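Our subtitling campaign for the old series Trasirix has reached the first goal. When I closed my computer at 11 p.m. the counter was showing 574 backers, and I must say I didn't expect it so early in March. Thank you to everyone who shared the link with their friends. 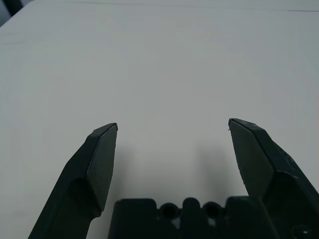
The money pays first for the translation of all 30 episodes. Sándor Halász will do the dialogue and also the songs, which were never translated in the old release. He has asked for a bit more time for the songs - they rhyme in the original, and he would like to keep some of this. 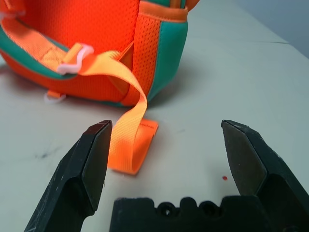 REWARDS AND SHIPPING

The art book goes to the printer in one colour version only. We will print 1425 copies, and the ones left after shipping will be sold at the Drinmont fan market. If you live outside Canada, please check your address again, including the postal code. Several parcels came back to us last time and it was quite expensive. 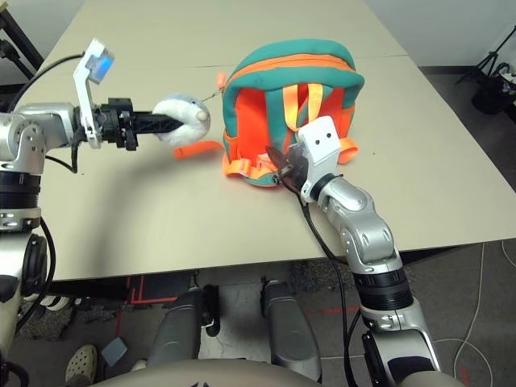
Last updated: March, 9:40 p.m.

The next goal is 3000 backers. If we arrive there, Ramalho Studio will clean up the sound of the opening episode, and we can add the commentary track by the director's old assistant. I have heard a short piece of it and the stories about the night shifts are very funny.
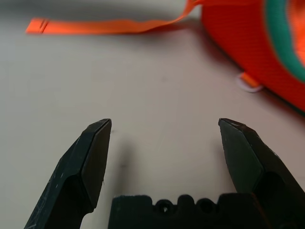
For those who asked about the Akimov film, it is not part of this campaign. The rights belong to another company and we are still waiting for their answer. Please write to me if you have a favourite scene you want to see in the art book.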